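Carrasco Opens Second Workroom in Zultstead for Kakeo Fittings

ZULTSTEAD, September - Carrasco, the maker of Kakeo storage fittings for small shops and workshops, has opened a second workroom at its Zultstead site. The room is used for checking how parts fit together before a design goes into regular production.

The new space adds 202 square feet to the area the company already uses on the ground floor. It will be used first for Kekum, a new set of white and frosted parts planned for release next spring.

"We had one table for everything, and that table was also where we packed orders," said Petrică Chiriac, who manages product work at Carrasco. "If a part was stiff or had a rough edge, we often found out late in the day. Now we can leave the work set out overnight and pick it up again in the morning."

Carrasco tests its fittings by hand and on the bench. Staff look at how each piece meets the opening it faces, whether the corners are clean, and whether the surface shows marks after repeated use. Parts that do not pass go back to the drawing stage with a written note.

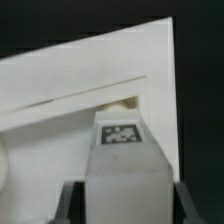 A frosted block and the rectangular opening in a white front panel.

Most of the early work on Kekum has gone into the openings. Five versions were made over the summer, each with a small change to the depth or to the lip along the top. The company has picked one and is now settling the finish - a matte white was preferred by the 23 shop owners who tried early samples.

The workroom was fitted out by Carrasco's own staff. Black was chosen for the tabletop to make pale parts easier to find, and the green wall was kept from the room's earlier use as a photo space for the catalog. Small items are kept in trays during a check so that they stay together.
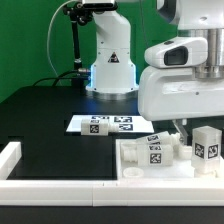 Black tabletop with a tray and a printed marker sheet, against the green wall.

Oľga Vaněk, who leads customer service, said the room should also help with returns. "When someone writes to say a piece won't seat properly, we can try the same thing here and give a straight answer," she said. "That used to take us five days. We want it to be shorter."

Existing Kakeo fittings will stay on sale, and replacement parts will be supplied as before. Prices for Kekum will be announced closer to release.

Shops that would like to try samples can ask through their usual Carrasco sales contact. Visits to the Zultstead workroom are by appointment, mornings only.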